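Kemomham home tidying service – your questions

What does the service do?
Kemomham is a two-armed robot that you rent by the month from Stareck. It picks up clothes and other soft items from floors, chairs and sofas and puts them in a basket. It does not wash, iron or fold.

What comes with the rental?
The robot, its charging dock, one set of spare finger pads and a set-up visit. Bongani Msimang runs the visits in the Munen area and will take you through the controls.

How much room does it need?
A clear path 11 inches wider than the base on each side. The base measurements are on your order form. Rugs are fine if they lie flat.

Can I use my own basket?
Yes, as long as it is open at the top and stands on the floor. Show it to the robot during set-up. If you change it later, run "New basket" from the menu. 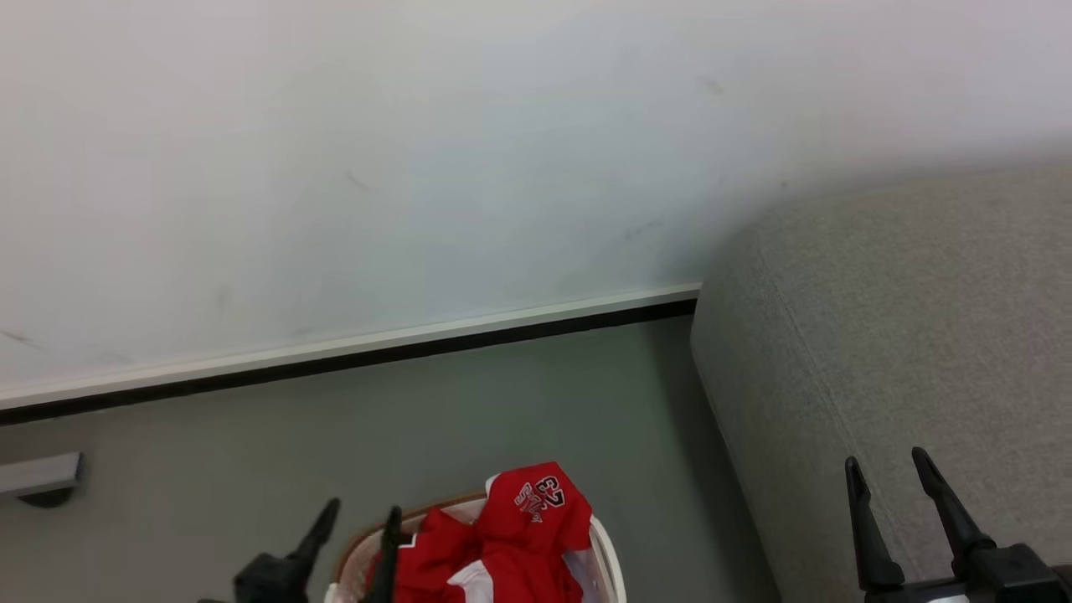
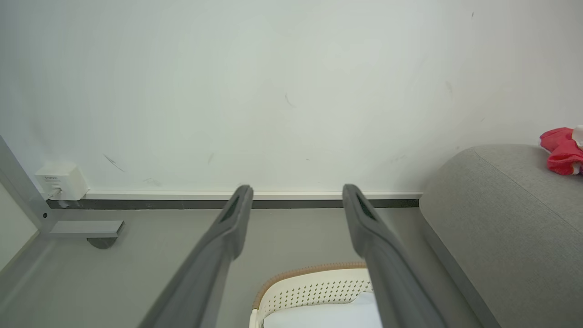 Working by the sofa: view from the head camera (first) and from a wrist camera (second).

Does it keep the pictures it takes?
The cameras are on while a job is running. Pictures stay on the robot for 24 hours and are then wiped, unless you choose to send them to us with a fault report.

How long does a charge last?
Most homes get some 200 pick-ups from a full charge. The robot goes back to the dock when it drops to 20 per cent.

What can't it pick up?
Anything wet, glass, cables, and shoes with laces. Small socks are hit and miss – it will try twice and then leave them.

Can I stop it part way through?
Press the button on the back or say "stop". It will hold whatever is in its grippers until you press Release.

When can I get help?
The Mtshali help desk is open every weekday and on Saturday mornings. Have your rental number ready.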